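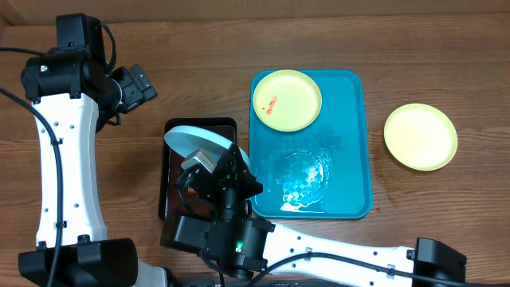
Bench setup, table sorting task: one arm holding the pale blue plate over the black tray, the other with an empty gripper.

Cuvine Robotics
Progress report to the Cenholm Fund
Bimanual table clearing: perception and planning software
July 6, 2025

Summary

The planner works, the perception works on most things, and the two are now on speaking terms. We asked for money to write software that lets two arms clear a table of mixed dishes without a hand-written script for each dish. At the end of this period we have 711 logged attempts, of which 284 ran from first grasp to final release with no operator input. The previous report promised half. We were younger then.

Planning (Simon)

Simon, our two-arm planner, was rewritten in June. The old version planned for each arm separately and then checked for collisions, so it spent much of its day discovering that the arms were both in love with the same patch of air. The new version plans in the joint space of both arms and reserves the volume above a tray for whichever arm is carrying something. Replanning is capped at 200 milliseconds. If no path is found by then, the empty arm backs off and the loaded one goes first.

Plates held by the rim were the reason for most of the rewrite. A tilted plate sweeps out a lot more room than the gripper does, and Simon now carries the dish as part of the arm's geometry until release. It still assumes every plate is a flat disc, an assumption the plates do not always share.

Perception (Tarnico)

Tarnico takes the head view and the wrist views and returns rim estimates with a confidence for each. From the head camera it does well on opaque plates on bare wood. It does poorly on clear glass with a patterned edge, where it once reported a small constellation.

The wrist views are harder. At close range a glossy surface fills half the image and most of what the camera gets is reflected light. The original edge detector happily fitted rims to glare streaks. We replaced it with a boundary tracker that looks for one long continuous curve and ignores short bright segments, even when they are the sharpest thing in view. Small white specks on the teal background are now filtered by size before the tracker sees them. 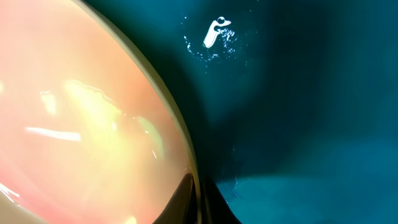

Contact and grasp checks

The grasp check compares the commanded finger opening with the measured one, then asks the wrist camera for a second opinion. Stiff objects are easy. Soft ones compress, the fingers close further than expected, and the old check concluded it had missed. We added a compliance band for soft surfaces, tuned over 15 sessions, and false "missed grasp" reports are now rare enough that we read them individually.

Bowls remain the worst case. The inner wall is bright, the fingers are dark, and automatic exposure picks a side. Locking exposure before the descent helped the segmentation and did nothing for the glare.

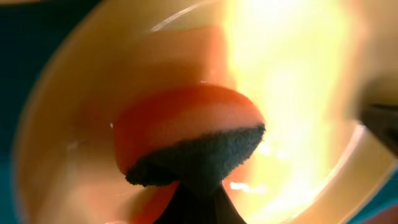 Wrist view inside the cream-white bowl: red object with its fuzzy gray underside at the fingertip, strong glare on the right.

Next period

Replace the flat-disc model in Simon with measured profiles. Retrain Tarnico's rim head on clear dishes. Merge the two logging formats, a job that has appeared in every plan so far and appears again here – unchanged. No change to the budget is requested.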